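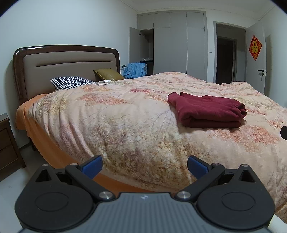 Cold Bedrooms, Pludunport: second progress report to the Tjoa Fund
Prepared by Faith Chege, project lead
Period covered: April to the end of winter

Summary for the board

The fund asked us to find out whether secondary glazing and basic draught sealing make older rental bedrooms in Pludunport warm enough to sleep in without a heater running all night. We now have a winter of readings. The treated bedrooms were warmer overnight than the untreated ones. I don't think the board should read much into that sentence yet, and most of this report explains why.

We are within budget. We are behind on the tenant interviews. We recommend against announcing a result, and against committing to the larger rollout the supplier has proposed, until the questions under "What worries me" have been dealt with.

What was done

We recruited 12 households, all renting, all in weatherboard houses on the southern side of town where the wind comes straight up off the water. Half had the work done at the start of the season. The rest are on the waiting list and served as our comparison, with a promise that they'd be treated in spring whatever the readings showed. That promise is being kept and the installer is booked.

Each treated bedroom got Prunetti clip-in panels over the existing windows, a brush seal on the door, and foam or filler around skirting boards and architraves where gaps could be felt by hand. The allowance was $700 per bedroom including labour. It was enough in most of the houses and plainly not enough in the ones with sash windows, where the frames were so far out of square that the panels had to be packed and recut. The installer absorbed the difference this time. He has told me in writing that he won't do it again at that price, and he's right not to.

Temperature and humidity were logged for 90 nights in every house. The loggers came from Drutia on loan, with calibration certificates. I compared them side by side in our office over a weekend before they went out and was satisfied with most of them. Two drifted. Those were swapped before installation, which should have been mentioned in our first report and wasn't.

What the readings say

Overnight minimums in the treated bedrooms were higher. The gap was largest on still, clear nights and smaller on windy ones, which is the reverse of what I'd expect if draught sealing was doing most of the work. The supplier's representative has an explanation involving radiant loss through single glass. It may be correct. It is also convenient for a company that sells glazing panels and doesn't sell foam.

Humidity is the part I would ask the board to look at. In the treated rooms it stayed higher for longer after people went to bed, and in a few it was still high at breakfast. Stopping the air moving through a leaky room was always going to have this effect to some degree. We told tenants to open a window for a while in the morning. I have no way of knowing how many did, and on a frosty morning I wouldn't either.

We've had one report of mould behind a wardrobe in a treated bedroom. The tenant believes it was there beforehand. The landlord's agent believes otherwise. Our pre-installation checklist had no line for looking behind furniture, so neither of them can be shown to be wrong. The checklist has been changed. 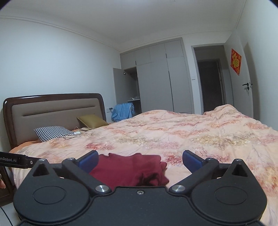
Tenants' own accounts have been more cheerful than the data. Nearly everyone interviewed so far in the treated group says they sleep better. They were given free work on their homes by pleasant people who then came back and asked whether it had helped, so I would have been surprised by any other answer. The more useful comments came out sideways, when we were talking about something else. One woman mentioned she had stopped wearing a beanie to bed. Another said the trucks on the port road no longer woke the baby, which has nothing to do with warmth and may explain a fair bit of the better sleep. A man in the comparison group said he'd bought a wool doona after filling in our first survey because it had got him thinking about how cold he was. Good for him, a nuisance for us.

Bedding is a real hole in the design. We recorded window area, ceiling height, wall type and which way the room faces. We didn't record what was on the bed, whether there was an electric blanket, or how many people (or dogs) were sleeping in it. Our question to tenants was about comfort, and a thick doona will do more for comfort than a piece of acrylic over a window. The revised survey asks about it, but asking people in spring what they slept under in July gives soft answers.

What worries me

The two groups were not chosen at random. Households that replied first got the early installation slots, and the ones who replied first were, on the whole, people who are home during the day. People home during the day heat their houses during the day. Some of the overnight difference is very likely the leftover warmth of an afternoon heater. We have power bills for some houses and are chasing the rest, but a quarterly bill won't tell us which room the heater was in.

Logger placement was another weak point. The instruction was to put the unit on an inside wall at about pillow height, away from lamps. When I collected them, one was on a windowsill behind the curtain and another was on top of a television. I have left both houses out of the comparison above. If the board would like them put back in, the treated group looks better, and that is a poor reason to do it.

It was also a mild winter by local standards. We had very few of the bitter nights that prompted the original application. Whether the panels do more or less in proper cold is a guess at this stage.

Finally, the supplier's proposal. Prunetti sent the fund a letter offering a discount on a town-wide order if it is placed before the end of the year. The letter quotes an energy saving that it attributes to "the Pludunport trial". We did not produce that figure. I've asked where it came from and have had a friendly reply that didn't say. I would like the fund's agreement that no partner uses the project's name next to a number until the final report is out.

Spending

Materials and installation are on budget for the treated houses, with the caution about sash windows noted above. The spring installations will go over unless we either raise the allowance or leave windows out in the worst frames and seal only. I favour sealing only in a couple of them. It would be cheaper and would tell us something about which half of the package is doing the work, a question we should have built in at the beginning.

Travel is under. Interview costs are under as well, but only through being late, and the money will be needed.

Until the next report

Finish the interviews, including the comparison group, whose views we have neglected. Fit the spring houses and leave the loggers running through the change so that each house can be compared with itself. Go back to the house with the mould, with a moisture meter, and agree the wording of what we find with both the tenant and the agent before anything is circulated. Get heater and bedding details from every household. Return the Drutia loan units or negotiate a second winter; they have been reasonable so far but haven't committed to anything.

Decisions sought from the board

Permission to carry the interview underspend forward. A view on whether the per-bedroom allowance may be raised for sash windows. Agreement on the use of the project's name, as set out above. And a plain answer on whether a second winter could be funded, as tenants have begun asking me and I'd like to stop saying I don't know.

Raw readings are available to any board member who wants them. They come as spreadsheets and the column headings are not self-explanatory, so please ring first.

Related items
Cold Bedrooms, Pludunport: first progress report
Condensation in older weatherboard houses: notes for tenants
Landlord consent form (revised)
Tjoa Fund reporting guidelines
Draught sealing: what the allowance covers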